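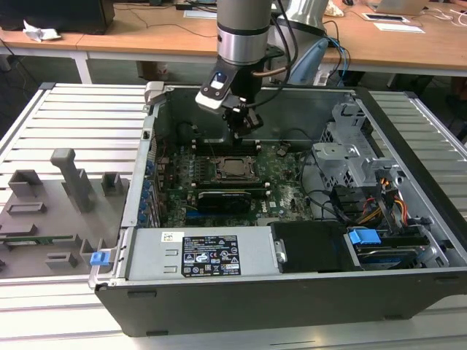
I inherited an old desktop from my aunt and I'm trying to decide how far to take it apart before I put more memory in. It was the office computer at her little shop in Ornham, it still boots, but it's painfully slow with more than a couple of browser tabs open. So I laid it on its side, took the panel off and had a good look, and it's nicer in there than I was expecting! The hard drive is over on the right at the bottom, under the drive cage, with a blue latch right by it, and there's a row of black memory slots up near the top of the board. What I can't work out is whether I should be pulling the graphics card before I go near the memory. My cousin swears you always strip everything out first. I've never done more than change a mouse battery, so I'd love a second opinion.

The other thing is the power supply. I'm a bit scared of it, to be truthful. Can I leave it where it is and just work around it?

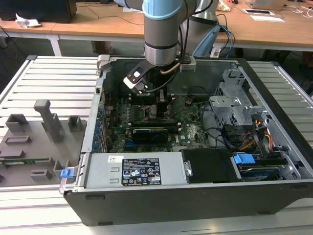 Side panel off, power supply along the front edge, Dell logo on the board.

I did look for a manual, but I've managed to lose the note where I wrote down the model number (it was on the back of a grocery list, so you can guess where that went). I do know it was bought secondhand. My aunt only ever used it for invoices and solitaire.

What I'd like to end up with is more memory, maybe a newer drive later on, and a general clean if it needs one. I've got a decent screwdriver set and a free afternoon.

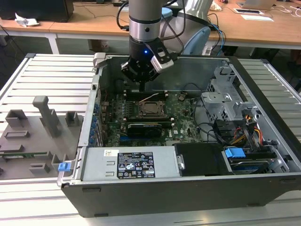
Oh, and if it matters, I'd rather not touch the processor at all unless somebody tells me I have to. The less I undo the better my chances of getting it back together, I figure. Thanks in advance!

Oliwia Sowa
Viewed 2,772 times

3 answers

Agnese Stankevičius
9 votes – accepted by the asker

Your cousin is being dramatic. Leave the graphics card in. The only time I'd take one out for a memory job is if it's physically blocking the slots or the little latches at the ends, and on your board the card sits well clear, below the socket. Same goes for the processor, you have no business in there for this.

What I would do:

Shut down, unplug the power cord from the wall, then hold the power button in for a few seconds. Touch bare metal on the case before you pick anything up, and do it again if you wander off for coffee.

Push the latches on the slot outward. The old stick pops up and you can lift it by its edges. Look at its sticker before you order anything! It'll tell you the type and speed, and that's the bit people get wrong. DDR3 won't go in a DDR4 slot no matter how hard you lean on it. I have leaned.

Line up the notch, press down on both ends until the latches click. It takes more force than feels polite.

Power supply: yes, work around it. You never need to open one, and please don't. The inside can hold a charge long after it's unplugged. Having it sit there with its lid on while you do other things is fine.

As for the model number, Dells have a service tag on a sticker on the outside of the case, usually the back or top. Type it into the support site and you should get the manual and the maximum memory it'll take.

Edmund Żak
2 votes

just buy an ssd. memory wont do much if its still on the old hard drive. did mine last november and its like a new machine

Nikola Kaczmarczyk
117 reputation, no votes yet

I sort of agree with both. If the budget only stretches to one thing, open Task Manager on a normal busy day and look at the memory figure. If it's nearly full, get memory. If the disk is the one stuck at the top while everything crawls, go for the drive – I'd bet on the drive for a machine that age, but check first.

Also take photos of every cable before you unplug it, close up. I skipped that with my dad's computer and spent an evening with a leftover SATA cable and no idea where it lived. For cleaning, use canned air in short bursts and hold the fan blades still with a finger. No vacuum.

Comment from Oliwia Sowa: Found the service tag! It was on the back under an old price sticker. Going to check the memory figure tonight and then order. Edmund, which size did you get?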